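Galerie: Geschirr und Besteck für unsere Suppenabende

Auf dieser Seite zeige ich, womit wir im Wira den Tisch decken. Das Wira ist ein kleiner Raum mit Küche, den man für Kochkurse und private Essen mieten kann. Viele Gäste fragen vor der Buchung, was an Geschirr vorhanden ist und was sie selber mitbringen müssen. Darum habe ich im Oktober angefangen, die Sachen aus den Schränken zu holen und zu jedem Teil etwas aufzuschreiben. Die Galerie ist noch klein und soll über den Winter wachsen.

Zu unseren Suppenabenden gehört ein Besteck, das viele nur aus dem Restaurant kennen: Stäbchen und die tiefen Löffel aus Keramik. Beides kommt bei uns auf einem Tablett zum Tisch, und jeder nimmt sich, was er braucht. Am Anfang haben wir alles einzeln neben die Schalen gelegt, aber das hat zu viel Platz gekostet. Mit dem Tablett ist es ruhiger auf dem Tisch, und beim Abräumen geht es auch schneller. 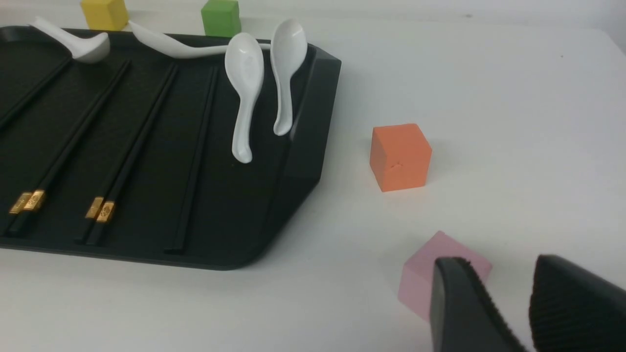
Die Stäbchen sind schwarz und haben zum Teil ein goldfarbenes Band mit einem kleinen Muster nahe am Ende. Wer ein Paar sucht, achtet am besten auf dieses Band. Bitte die Stäbchen nach dem Essen nicht in die Maschine geben – wir waschen sie mit der Hand und trocknen sie gleich ab. In der Schublade liegen sie dann paarweise, mit den Bändern alle auf derselben Seite. Wenn ein Stäbchen allein übrig bleibt, kommt es in das linke Fach, bis sich das zweite wieder findet. Meistens dauert das bis zur nächsten Veranstaltung.

Bei den weißen Löffeln sind wir weniger streng. Sie dürfen in die Maschine, aber nur in den oberen Korb und mit etwas Abstand. Der Griff ist die Stelle, wo sie am leichtesten einen Schaden bekommen. Ich stapele sie im Schrank höchstens zu 10 Stück, sonst rutscht der Stapel beim Öffnen der Tür nach vorne. Zum Probieren beim Kochen nehmen Sie bitte die Holzlöffel aus dem Krug neben dem Herd.

Ein Wort zu den Tabletts: Schwarz sieht auf einem weißen Tisch schön aus, zeigt aber jeden Fleck von Kalk. Mir hilft ein weiches Tuch mit ein wenig Essig, danach klares Wasser. Scheuermilch hat bei uns ein älteres Tablett stumpf gemacht, und seitdem steht darauf nur noch die Kaffeemaschine. Wer für seine Gäste Servietten unterlegen möchte, findet im Schrank unter dem Fenster welche aus Papier und ein paar aus Stoff.

Ein Teil von unserem Geschirr kommt aus der Auflösung vom Imbiss Wumis, wo ich früher selber oft gegessen habe. Insgesamt stehen 155 Teile in der Liste, die innen an der Schranktür hängt. Die Liste ist nach Fächern geordnet und nicht nach dem Alphabet – das war am Anfang ein Fehler von mir, aber inzwischen haben sich alle daran gewöhnt. Wenn etwas kaputt geht, streichen Sie es bitte durch und legen Sie einen Zettel dazu. Für einen Löffel verlangen wir 2 Euro, für ein Paar Stäbchen dasselbe.

Was noch fehlt in dieser Galerie: die großen Schalen, die Teekannen und der Bambusdämpfer. Die Schalen möchte ich erst zeigen, wenn der neue Schrank steht. Fragen zum Geschirr nehme ich gerne über das Formular auf der Seite »Raum mieten« an, am besten mit der Zahl der Gäste und der Uhrzeit, zu der Sie essen möchten.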